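The things that don't live anywhere
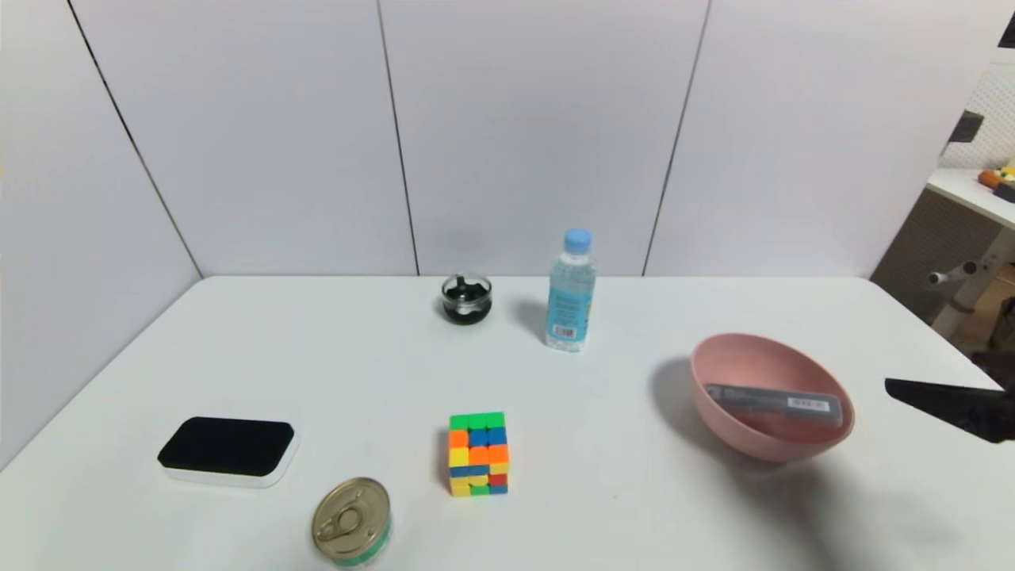
Lorna Mwaipopo
Keeper of this blog, reluctant tidier, Stondby

So I've been having a go at the bits and bobs. You know the ones. They aren't kitchen things or desk things or toy things, and when you do a big tidy they're what's left on the table at the end looking at you, while you go and put the kettle on and hope they'll sort themselves out.

I moved here from Fluvdale in February and I was very good about it at the time. Books in the book boxes, pans in the pan box, bedding in those enormous zip-up bags that take your fingernails off. And then on the last evening I did what I swore I wouldn't and swept everything that remained into carriers. I wrote MISC on them. I wrote MISC on a lot of them! They've been under the stairs ever since, and last week I couldn't get the hoover out without one of them splitting on me, so that was that.

My method (it's a grand word for it) is to set the kitchen timer for 20 minutes, put a handful of things on a clear white surface and deal with those before I'm allowed any more. White really does help. I used to do this on the patterned rug in the old flat and I'd lose half of it in the swirls, then kneel on the rest.

The pink bowl is my favourite thing out of this lot, so I'll start there. It's plastic, wide and shallow, and as a bowl for eating out of it's no use at all because soup goes straight up the side and over. I've tried it for crisps, for pegs and for soaking a jumper collar. At the moment it's got a dark grey case sitting in it with a barcode label on, and do you know what, that suits it very well. I'm going to stop pretending it's crockery and let it be the bowl by the front door where you drop whatever's in your hands. Every house I've ever liked has had one of those. My gran's was a brass dish and it was full of string.

The case itself I'm undecided on. It looks as though it ought to have pencils in it, and I do have pencils, and at present they're in a mug with 17 biros of which perhaps a few work. But if I put the pencils in a case then I'll never see the pencils again. I'm an out-on-show sort of person. If it's got a lid, it's gone. I'll leave it in the bowl for now and see if I miss it.

Then there's the Rubik's cube. Mostly green on the top at the moment, which is as near as I'm ever likely to get, and a right old jumble round the front. I can't solve them and I never could, and I've had the instructions explained to me more than once by people being extremely patient. I still can't walk past one without giving it a few turns. It lives by the phone charger now and I fiddle with it when I'm on hold. The council had me waiting ages about the recycling bins and I'd have been much ruder to them without it, I'm sure!

Right, the rubber. I call it a board rubber because that's what we called them at school, though I think everyone says eraser these days. Black felty side, white plastic side, nice rounded corners so it sits in your palm. I've been meaning to put a whiteboard up in the kitchen for the shopping list and the what's-for-tea list, and I haven't done it, and I've realised I've been holding on to the rubber as a sort of deposit on the idea. So I've given myself until the end of the month. If there isn't a whiteboard on that wall by then, the rubber goes in the charity bag. (I've looked at a very nice one in Boven's, the hardware place on the corner, and it comes with its own pen clipped on the side. But then it'd come with its own rubber too, wouldn't it, and I'd be back where I started with a spare.)

The food and drink are easier, or should be. A bottle of water with a light blue cap can go in the fridge door or in my bag, and I always say the bag and then leave the house without it. The little tin with the green band is a cupboard job. I do love a ring-pull. I've got a drawer with three tin openers in it and each of them is bad in its own way, so anything with a tab on top gets moved to the front of the shelf and eaten first, regardless of what I'd planned. Menu planning by lid.

And the small clear cup with the black stuff in it goes to the sink, end of story. I like those cups very much, they're just right for a short drink or for keeping paper clips in, but they do wander. I find them on windowsills. I found one in the airing cupboard, and I'd rather not go into how.

I know it doesn't sound like a lot to show for an afternoon. I started at 2 and stopped when the light went, with a long break in the middle for toast, and there are still carriers under those stairs. But I've worked out what goes wrong for me with tidying, which is that I try to decide what sort of thing each thing is. Is the case stationery? Is the cube a toy or an ornament? I can lose half an hour to that. It's much quicker to ask where my hand would go looking for it, then put it there, even if it makes no sense to anyone else. The cube's by the charger. The scissors are in with the tea towels. It works for me and I've stopped apologising to visitors.

A couple of you asked after the last post whether I ever just throw the whole bag out unopened. I've been tempted! A friend in Fluvdale did it with a box from her loft and slept like a log. I'm too nosy, though. There was a lovely button in one of mine, and a key I'd already paid to have cut again, and a birthday card I'd have been sorry to lose.

While I was putting this together the counter at the bottom of the page ticked over to 2,375 visits, and I'm fairly sure a good chunk of those are me checking for spelling mistakes, but thank you very much if you're one of the others. Do tell me in the comments what you keep in your bowl by the door, and if anyone's got a whiteboard up on a tiled wall without drilling, I'd love to know what you stuck it on with. Mine are those bumpy old tiles and I don't trust them an inch.

Next time it's the carrier with all the cables in. I've bought biscuits for it.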